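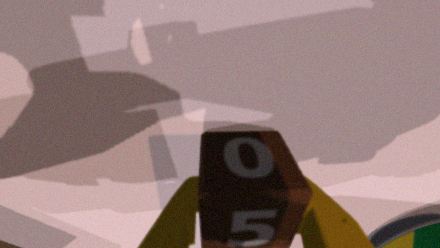
Clesach, 25 November 2019

Clidico 3 is a teaching station for small table-top arms. It records a task as a person shows it, either by moving the arm by hand or by driving it from a remote handset, and stores the result as a set of demonstrations that can be replayed, trimmed or passed to a training program. It is made by Ayala and replaces Clidico 2, which remains on sale until the end of February.

What is supplied

The station consists of a control box, a two-trigger handset, an enable pedal and the Clidico desktop software. The handset lead is 205 cm long. The control box weighs 583 g without its power supply and may be screwed to the underside of a table or left free-standing. An arm is not included. A simulated cell is supplied with the software and can be used before any arm is connected.

Teaching by hand

With the pedal held down, the joints are released and the controller carries the weight of the arm. The operator guides the gripper to the object, closes it with the button on the wrist and moves on to the next position. Releasing the pedal locks the joints where they stand. Joint angles, gripper opening and wrist camera pictures are written to the same file with a common clock.

Hand teaching suits short tasks with few changes of direction. The operator's hands will at times cover the object in the side view, and such recordings should be marked with the "hands in view" flag when they are saved. The flag can be used later to leave them out of a training set.

Teaching by remote control

The handset moves the gripper in straight lines or turns it about its own tip. The left trigger sets speed and the right trigger sets gripper opening. Delay from handset to arm is 42 ms over the supplied lead. Wireless use is not supported in this version.

The operator may work from the room view, the wrist view or both. In the wrist view the fingers are always on screen, and this is the view we suggest for the last part of an approach. A block turned slightly between the fingers is easy to see there and hard to see from the far end of a table. Where blocks carry printed digits, the operator can also check that the right one has been picked before lifting it away.

The simulated cell

The cell is a plain room with a long white table and an arm standing towards the back wall. Blocks and open cardboard boxes can be set out on the table top, and their starting positions may be fixed or varied between runs. Lighting, wall colour and the grain added to the wrist camera are set in the scene file. Remote control works in the cell exactly as it does on a real arm. Hand teaching does not, and the menu entry is greyed out.
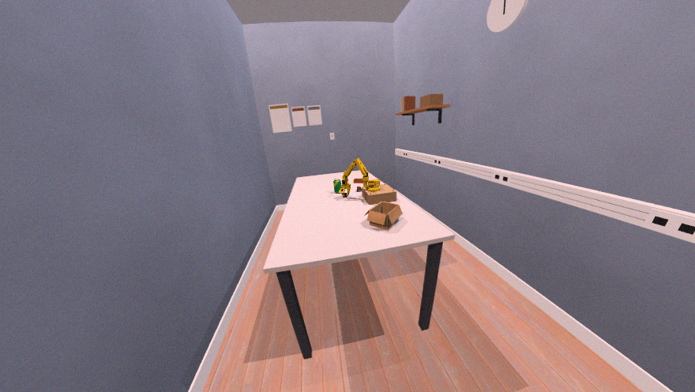
Collisions are worked out for the gripper, the table, the blocks and the boxes, including open box flaps. Wall fittings and shelves are drawn but have no effect on the arm. Users who need the arm to stop short of a wall should add a limit plane in the scene file.

Recording and editing

A recording starts on the first movement after the record key is pressed, so idle time at the start is not stored. Pauses in the middle of a task are kept by default. They can be shortened in the editor, where each demonstration is shown as a strip with gripper events marked along it. A failed grasp can be cut out or kept and labelled as a failure.

Azucena Varela, who wrote the editor, advises against cutting within a grasp. "Cut before the fingers start to close or after they have opened again. A join made in between gives a jump in the gripper value, and the replay check will refuse the file."

Changes from Clidico 2

The pedal is now part of the standard kit. The handset triggers have a longer travel. Files from Clidico 2 open without conversion, but files saved in the new version cannot be read by the old one.

Ordering

Stations are built to order at our Branska works. Please state the make of arm and the connector fitted to it. Questions on fitting and arm support go to Yolotzin Bermúdez in technical sales.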